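Workroom inspection checklist: benches, bins and floor
Site: Hudton, Unit 6
Date: 7 September 2018
Form 3720, replaces the May version

Mark each line OK, Fix or N/A. Write a comment for anything marked Fix. Leave the finished sheet in the tray by the door.

FLOOR AND WALKWAYS

1. Carpet flat, no lifted edges or loose threads. OK

2. Walkways clear to both exits. Fix
Comment: Mollska cartons stacked beside the rear door again. Moved to the storeroom during the inspection. Tape on the carpet needs redoing so people can see where the line is.

3. Extension leads off the floor or under a cover. OK
Comment: One cover strip has a split end. Still usable, check again next time.

4. Spills kit stocked. Fix
Comment: Out of absorbent pads. Order placed with Urano, item 1357.

BENCHES

5. Benches level and steady when leaned on. OK

6. Work surfaces free of splinters, chips and sticky residue. OK
Comment: Old label glue on the bench nearest the window. Cleaned off with citrus remover.

7. No food or drinks on benches. Fix
Comment: Two coffee mugs. The rule applies to water bottles as well.

8. Hand tools put away at end of shift. OK

LIGHTING AND POWER

9. All ceiling lights working. Fix
Comment: Tube out over bay 51. Reported to the building manager, who has the right size in stock.

10. Test tags in date on all plug-in gear. OK
Comment: The Lemma label printer comes due next month.

11. Emergency stops easy to reach, nothing hung on them. OK
Comment: Someone had looped a lanyard over one last time. Clear now.

BINS AND CONTENTS

12. Bins sit fully on the bench with no overhang. OK

13. No cracks in walls or corners. OK
Comment: Run a gloved hand along the inside corners as well as looking. Hairline cracks are easier to feel than see.

14. Liners and panels in fair condition, no sharp edges. Fix 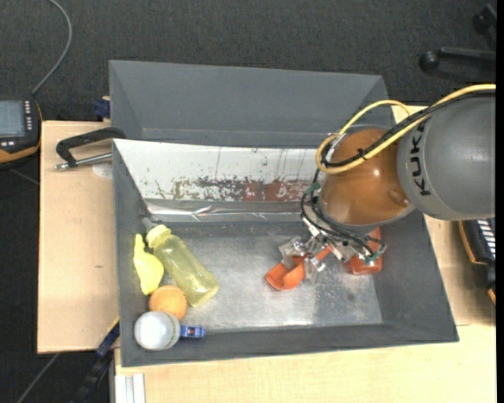 Wear on a liner is acceptable until it catches a glove or sheds bits into the bin. Light scuffing on the floor of a bin can be left alone and does not need a comment. The long white panel on the far side is past light scuffing, with heavy scratches all over and a band of dark and reddish worn patches along the lower part. Wipe it down first, then feel for raised edges, and replace it if any are found. Check that the crinkled silver strip under it is stuck down along its full length.

15. Items in bins are clean and in one piece. OK
Comment: Throw out anything with a broken edge. Do not tape it and put it back.

16. Empty bins stacked no higher than shoulder height. OK

FOLLOW-UP

Item 2: retape the walkway line.
Item 4: put pads in the kit when they arrive and sign the card.
Item 9: check the tube has been changed.
Item 14: clean and check the panel before the bin is next used. Spare panels are on the bottom shelf of the storeroom, behind the cartons.

Items 7 and 15 to be raised at the next toolbox talk.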